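Bakow Hand Set, left and right, with Kyei control box
Product page, Melstead Handling

Stock: 6 sets, ships from Melstead
Part no. 859

SAFETY NOTICE, PLEASE READ BEFORE ORDERING OR USING

Early release fault on the right hand. Affects control boxes on software 4 and older. Updated August 14, 2025.

What happens
Right hand lets go of a light, smooth item before the arm has finished lowering. Item drops the last bit. Mostly round things, bottles, tubes, capped vials. Square items hold fine so far. Left hand not affected, we have tried hard to make it do it and can't.

First report came from Fuseini Gyamfi in May, packing small bottles into lidded boxes. Bottle landed on the rim, rolled, went on the floor. No one hurt. Second report was worse, hand closed again on nothing and caught the lid hinge. Lid snapped, and one finger cover had to be replaced.

Cause
The grip check reads the fingertip pads only. On a curved surface the pads slip a little and the box takes that as "item is down", so it opens. Nothing wrong with the motors. Nothing wrong with the fingers either, please don't send hands back for this, we only need the control box, and only if the update won't load.

Who should stop using it
Anyone handling glass, liquids, medicines or anything sharp. Stop now, wait for the update. Anyone working with a person's hands inside the guard, stop regardless, that was never allowed with this set.

Until you have the update
- Drop the lowering speed to 20 per cent in the Kyei menu, under Arm, then Limits.
- Turn off "auto open". Release by button only.
- Keep the stop button in reach of whoever is watching, not on the far wall.
- Rubber sleeves on the fingertips help a bit. Do not rely on them.
- Switch off and wait for the arm to settle before picking up a dropped item.

The update
Software 5, free, by memory stick or download. Takes some 20 minutes including the restart. It adds a second check on arm height, so the hand won't open untill the arm has stopped. Re-run the grip set-up afterwards or the old values stay in. Ekua Zakaria on the service desk can talk you through, ask for her by name.

Boxes sold by Pekow under their own label are the same inside and need the same update. Look for the 859 on the back plate.

What's in the set
Left hand and right hand, white shell with black and white fingers
Control box
Cables, wall bracket, spare finger covers
Printed guide (the old one, the page on release is wrong, corrected sheet now goes in the carton)

Arms sold seperately. Guarding too.

Checking for the fault on the simulator
Load the box-and-bottle job, run it slowly and pause at release. Compare bottle height with the box rim. If the fingers are off it while it is still over the opening, you have the fault. Send the paused view to Samuele Parisi with your software number.

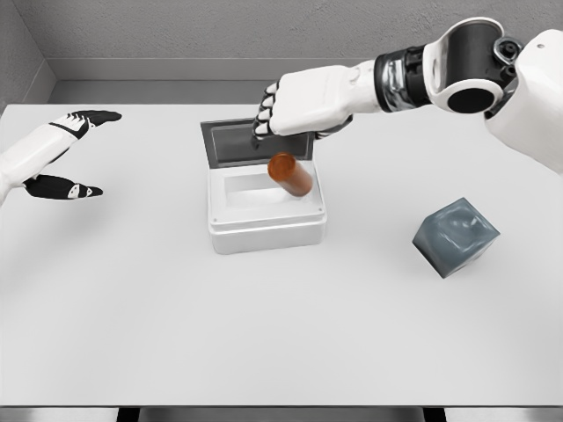
Returns and refunds
Unopened sets, full refund. Opened sets with the fault, your choice of update or refund, we pay carriage. Write to Ekua Sarpong in orders and put 859 in the subject line. Broken finger covers replaced free if the fault did it, no need to send the old one back.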